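Niltow Letters – read me first

Hi! I'm Aurora Calado, and this folder holds 239 letters my aunt Oľga Urban wrote after she was widowed and moved to Hiltomby. 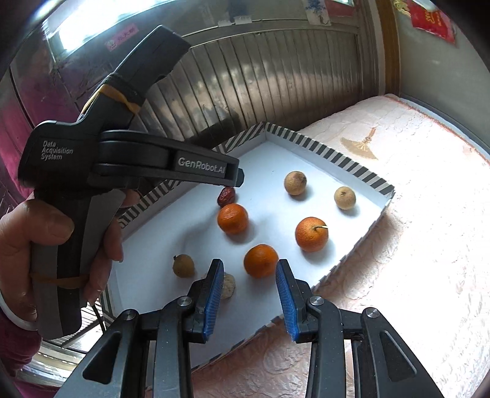
She wrote to her sister nearly every week, mostly about bus trips, her knees and a dance class she joined at 70 and loved (she met Bowen there, and you'll hear plenty about him!).

Each letter is a plain text file, numbered in the order I found them in the box. I've typed up all but 20 – those are in Slovak and mine is terrible. Her spelling stays as it was. I took out street addresses and one very rude paragraph on a neighbor.

The Wernance letters start at file 30. Dates in brackets are my guesses.

Family can copy anything. Everyone else, please write to me first.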